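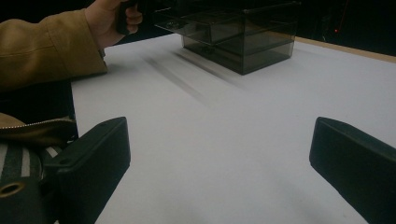

Yaqin Du had wanted the machine to sort buttons since January, when her aunt died and left her a trunk of them. The workshop on Lenau Street gave her the bench by the wall after eight in the evening, when the printers were off and the back half of the room went dark. She wore her mustard jacket to work because the heat went off at eight too. The smoky plastic box stood on the white tabletop, its tray section over the lower compartment, and that was where the buttons were supposed to end up. Tonight she was working on the hand.

The hand had two black fingers and a motor she had bought secondhand from Trnka, who ran the tool room and wrote down everything that left it. He had charged her 80 dollars and thrown in the wires.

"It pinches too hard," he said, when he came by with his coat on.

"It pinches fine. It lets go too late."

"Same thing, if you're a button."

She ran it again. The fingers closed on a shell button, lifted it, carried it across and held on. She counted under her breath. Then they opened and the button dropped on its edge and rolled off the table. Trnka found it with his shoe.

"How many of these have you got?"

"I weighed them. I never counted."

"Any worth money?"

"One card from a shop in Titside. It says 1892 on the back. My aunt wouldn't let me touch it."

He gave her the button and went home. She heard the street door, then the lock.

She opened the file and looked for the number that told the hand how long to wait. It was set to 600. She had typed that herself in the first week, when everything shook and slow seemed safer. She changed it to 80 and ran the arm with nothing in it. The fingers snapped open. She put the shell button back on its mark and ran it once more, and it fell into the tray with a click.

She did the next one, and the next. A brass one from a coat. A green one she remembered from a cardigan, the one her aunt wore to the market at Jurnico, with the bottom button always missing. The hand carried it over the same way it carried the others and let go.

Yaqin stopped the program. She slid the tray out, found the green button and put it in her jacket pocket - the inside one, with the zipper. Then she set out a row of plain white shirt buttons, 2 holes each, and started the arm again.

It was past eleven when she swept up. She left a note for Trnka on the bench that said the motor was fine and she needed more wire.

Home | Stories | Archive | Submit | Contact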